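Category: Ticketing & Box Office > Seating, Holds and Print-at-Home

Ticket 761: Balcony seats sold twice for the touring musical, Grikano Theatre

Opened by: Ezequiel Herrero, box office, Grikano Theatre
Assigned to: Erasto Rweyemamu, Skandham ticketing support
Priority: High
Status: Closed

Original report

We have a touring musical coming in for the October run. Two customers called this morning with the same seats for the same evening performance, Balcony Left, row D, seats 7 and 8. Both have valid confirmation emails and both were charged. One order came through our website and the other through the group sales desk. I checked the seat map in Skandham and it only shows the website order. The group order shows in the customer's history but has no seats attached when I open it from the map.

I have stopped web sales for Balcony Left until I hear back. The rest of the house is still on sale. Please call the box office line and not the main number, as the main number goes to the restaurant after noon.

Reply from Erasto, 10:40 a.m.

Thanks for stopping sales on that section. Please leave it stopped for now and don't refund or move anyone yet. If an order is refunded while the seats are in this state, the system can release them back to the public and we would have a third buyer.

Can you tell me:

- whether the group desk is using the same event as the website or a copy of it
- whether the seat map has been changed after the event went on sale
- whether other performances in the run are affected

Reply from Ezequiel, 11:15 a.m.

Same event as far as I know. The map was changed once. The tour sent a revised tech plan and their sound desk got bigger, so we took out a block at the back of the orchestra and gave the tour 4 extra house seats in the balcony. I made that change myself under Edit Map and published it. I have only looked at the one evening. The matinee sold later, and I have not had any calls on it.

Notes from investigation

1. Pulled the order report for the affected evening. 200 seats are assigned to group sales. The map shows 100 of them as held. The other 100 are shown as open to the public.

2. Compared the map versions. The group hold was placed on version one. When the revised map was published, the balcony was rebuilt with new seat IDs. Holds in the orchestra carried over. Holds in the balcony did not. The group desk was still selling from the old hold list.

3. Checked whether the Macaraeg scanners at the doors would accept both tickets. They would. Each order has its own barcode, and the scanner looks up the order and not the seat, so both parties would have reached row D before anyone found out.
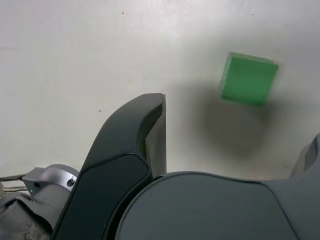
4. Ran the duplicate seat report on every performance in the run. Two more pairs came up on the same evening, both in Balcony Left, row F. None on the matinee. The matinee was built after the new map was published and has only ever used that one.

5. Asked Prilludside, who handle the print-at-home tickets, to hold the batch for this event. They confirmed the batch had not gone out. Customers have the confirmation email but no barcode yet, which makes moving them easier.

Fix applied, 2:20 p.m.

- Took the event offline for web, phone and group sales.
- Cleared the old hold list from the group desk.
- Re-entered the balcony group hold against the current map, seat by seat, leaving out anything already sold on the web.
- Reattached the group orders to their seats. The duplicates were left unseated for the box office to place.
- Ran the duplicate seat report again. Clean.
- Put the event back on sale and asked Prilludside to release the batch once the box office has placed the remaining orders.

Reply from Ezequiel, 3:50 p.m.

All placed. I used the extra house seats for two of the parties after clearing it with the company manager, and the third took an upgrade to the mezzanine at the balcony price. The group leader wants her party kept together, so I moved the web customer in that case and the leader stayed in row D. Everyone has a new confirmation with the right seats on it.

One question. The house seats I used now show in purple on the map and the legend has no purple. Is that a problem?

Reply from Erasto, 4:05 p.m.

No. Purple is a house seat that has been sold without being released first. It will scan normally. If you want it to match the rest, open the seat, choose Release, then Reassign to the same order. Do it one seat at a time with the order locked.

For future map changes: export the holds first, publish the new map, then run Check Holds before reopening sales. Check Holds is under Event Tools and lists any hold that points to a seat ID no longer on the map. I have asked for a warning to be added to the Publish button. I don't have a date for that.

Closing at the customer's request. Reopen this ticket if anything shows up on the door list for that evening.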